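June 22, 2025

# Urnura files for a laptop that splits in two. Don't clear a space on your desk yet

Another week, another filing from Urnura, and this one has already been passed around as proof that a new kind of laptop is on its way. We have read it, and we are less sure.

The application covers a portable computer whose base comes apart down the middle. One half holds the keyboard and a small battery, the other holds the processor, the storage and most of the ports. Pull them apart and the keyboard half carries on talking to the rest over a short-range wireless link, so you could in theory leave the warm, heavy bit in your bag and type on something that weighs next to nothing. The screen, if we are reading the drawings correctly, can go with either half.

It sounds clever, and so did the last few. Urnura has a habit of filing for things and then never mentioning them again. Readers with long memories will recall the hinge that was going to charge your phone, and the trackpad that was supposed to tell which finger you were using. Neither has turned up in a shop.

The filing is also oddly quiet on the points that matter most. It says the two halves can be used up to 4 metres apart, but there is no word on what happens to the picture when somebody walks between them, or when everyone else on the train is using a wireless link of their own. Battery life gets a single line, which promises 90 minutes for the keyboard half when the screen is attached to it. That would not see most people through a film, let alone a working morning. Perhaps the idea is that you keep snapping the thing back together to top it up, in which case you may as well have left it in one piece.

Then there is Vurkix, which showed a split laptop of its own behind glass at a trade show and took pre-orders for it. The machine was called the Collado. It slipped once, slipped again, and was finally dropped with a short note on the company's website. Vurkix blamed the price of parts. People who had tried the demo unit complained more about the lag, and about a catch that came undone whenever the laptop was picked up by the wrong end. Urnura's drawings show a catch in much the same spot.

Some of the excitement comes from a claim on the Iltetti forums that the company has working boards in testing and will announce something in August. 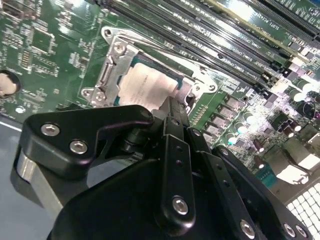 The poster offered no evidence for either claim and has a mixed record, having told everyone to expect a folding Urnura tablet that never appeared. We asked the company whether a product was planned and were told that it does not comment on patents, which is what it always says.

There is a less thrilling explanation. Big hardware firms file early and often, partly to stop rivals getting there first and partly to have something to trade when the lawyers start writing to each other. An application like this one lasts up to 20 years if it is granted, and it costs very little next to the price of building the machine. Of the 15 claims listed here, most deal with the catch and the way the two halves find each other again, and those would be just as useful for a docking station or a detachable keyboard.

A docking station is where our money would go, if we had to put it anywhere. Urnura's current one is overdue for replacement, and a version that clicks into place without cables would be welcome. As for the two-part laptop, we will believe it when there is a price attached and a box to put it in. The application has yet to be examined, and any of the claims could still be changed or thrown out before then.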